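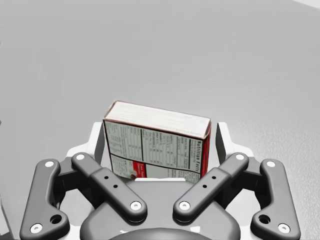 Kitchen Notebook > Crackers and Crispbread

2020-07-12

Rye crackers again, and a long afternoon of it, so forgive the length. I wanted to get it all down while I still remember which tray was which, having learned my lesson with the seeded ones in the spring, when I wrote "good, do again" and nothing else.

Started with the new sack from Walitz. It is darker than the last one and smells sweeter, almost like malt, and it drinks water at a rate that surprised me. Weighed out 501 g (aimed for 500, my hand slipped, left it) and made the dough by the usual card, butter rubbed in cold, salt in the water. It came together stiff and crumbly. I gave it 2 extra spoonfuls of water and let it sit under a damp towel while I ate lunch, and by the time I got back it had turned into quite a pleasant dough, soft at the edges and willing to roll. So the rest matters more with this flour than with the old. I've penciled that onto the card.

Rolling went well on the Friesen side of the bench, where the stone stays cool, and badly on the other, where the sun comes in after lunch and the butter starts to smear. I should have moved the whole operation over before I began, but the scale was there and the scrapers were there and you know how it goes. Docked everything with the fork. The roller docker is still missing one row of pins, and I find I don't mind the fork, it's slower but I like how it looks!

First tray into the Rundine on the middle rack. Nice color at the corners, pale as paper in the center, and when I broke one it bent first. Second tray I put lower and left alone longer, and that one was lovely: a clean snap, toasty all the way through, the salt just showing. Third tray I forgot while I was washing up. Those are in the tin marked CRUMBS and will go on top of something.

So for this flour: lower rack, patience, stay in the room.

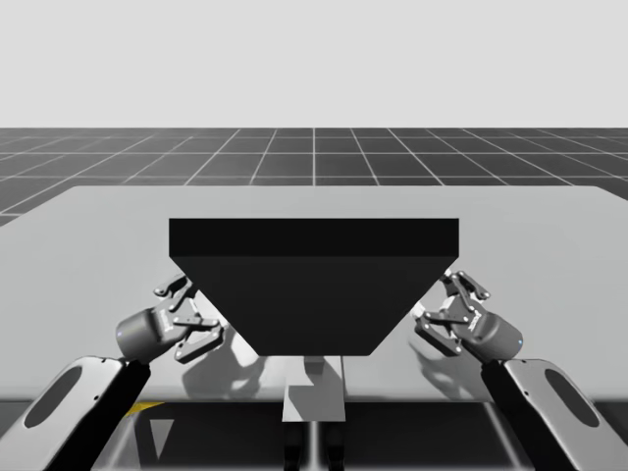

Can the dough be held overnight before rolling?
It can, wrapped tightly in the fridge, but take it out well ahead of time and expect it a shade darker. Knead it briefly before you roll, and don't add flour to the bench until you've seen whether it sticks.

Graham Birkett came by toward the end and tasted from both good trays without being told which was which. He liked the lower rack one for cheese and the paler one for eating plain, and then went back to the cheese one a fair number of times, so I know what I think of that. He also thought there was too much caraway. I can't taste it as too much, but I've been eating caraway all week and I'm probably no judge anymore. Next batch I'll split the dough and leave it out of one half, and we can argue about it properly.

Storage. I had been keeping these in the tall glass jar and wondering why they went leathery by the weekend. The lid doesn't seal. I ran water around the rim and it came straight through. Moved the lot to the Poltell tins with a fold of parchment between layers. I'll open one tin every 3 days and write down the snap here, on the facing page, with the weather if it's muggy. We would like a cracker that still holds up in September when the orders for the fall table come in, and I'd feel a good deal better promising them if I had something written down.

Odds and ends: the recipe card numbers have got out of order, and this one should be filed as 2,371, after the oat one. The bench knife needs a new edge. We're nearly out of the flaky salt, and please, whoever orders it, the coarser kind this time, the fine stuff melts right into the dough and you lose the sparkle.

Still to try with this sack: half rye and half plain, brushed with egg white before baking. Also honey in place of the sugar, a small spoon only.

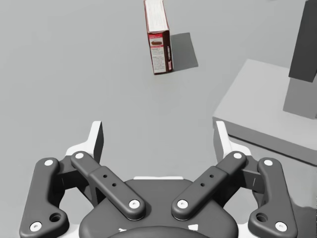 Dark red box with a white top, standing.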